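PRESS RELEASE
For immediate use, 09/08/2023

Wemano opens instrument care bench at Isbridge

Wrist and jaw checks for surgical robot arms now done on site. Turnaround down to 2 days.

Wemano has opened a bench at its Isbridge workshop for the setting up and upkeep of robotic surgical instruments. Open now, bookings being taken. The bench looks after one machine, the two-arm Odeck training cell, and the instruments that go with it.

Until June every worn instrument from the cell went away by courier and came back when it came back. Teaching sessions got moved or dropped. The new bench does the same work down the corridor. Cleaning, cable tension, jaw alignment, grip test, back on the arm.

Each instrument is logged from first use. At 63 sessions it comes off for a full check whatever state it seems to be in. At 200 it is retired. Anything dropped or knocked against the other arm gets pulled the same day, no matter what the log says.
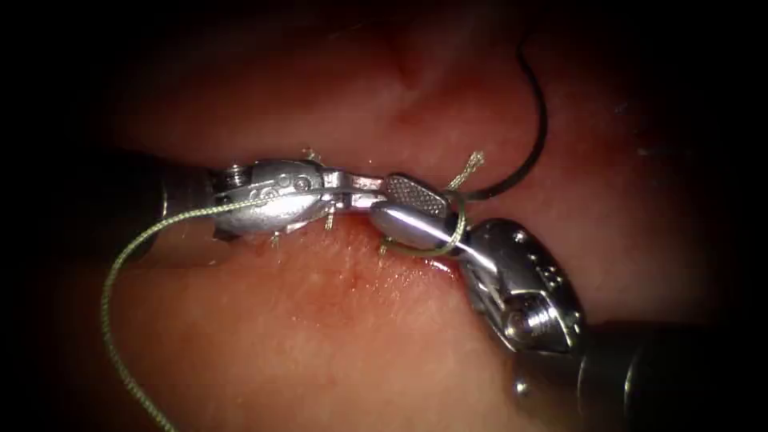 Jaw alignment is where most of the bench time goes. Suturing is hard on a wrist, the thread pulls sideways and the tips have to close square every time. With braided green thread looped round the jaws just behind the tips, and the other instrument's tip almost touching, a small amount of play in the joint is felt straight away at the console. Our check begins at the grip. The cross-hatched jaw face is cleaned with a soft brush and looked at under magnification for flattened ridges, then the smooth jaw opposite for scratches that could fray a thread. Wrist screws next. Checked for seating, never nipped up by eye, always with the torque driver. Last job is a pull test on a length of braid at three jaw angles. If it slips at any one of them the instrument goes back to the start of the list.

The arms get their own routine. Both are homed and squared to the table before the first session of the day, and the camera is re-centred after any instrument change. It takes longer than users would like. We are not going to shorten it.

Checks are recorded in Harasym, the workshop's own logging software, so users can look up a instrument's history before they book. A printed tag goes in the case aswell.

Price is £399 per instrument for the full check, parts extra. Existing Odeck cell users pay nothing for the first one. Cases should be labelled with the instrument number and the fault, if known.

Bookings and press enquiries: Wemano front desk, Isbridge workshop.

Ends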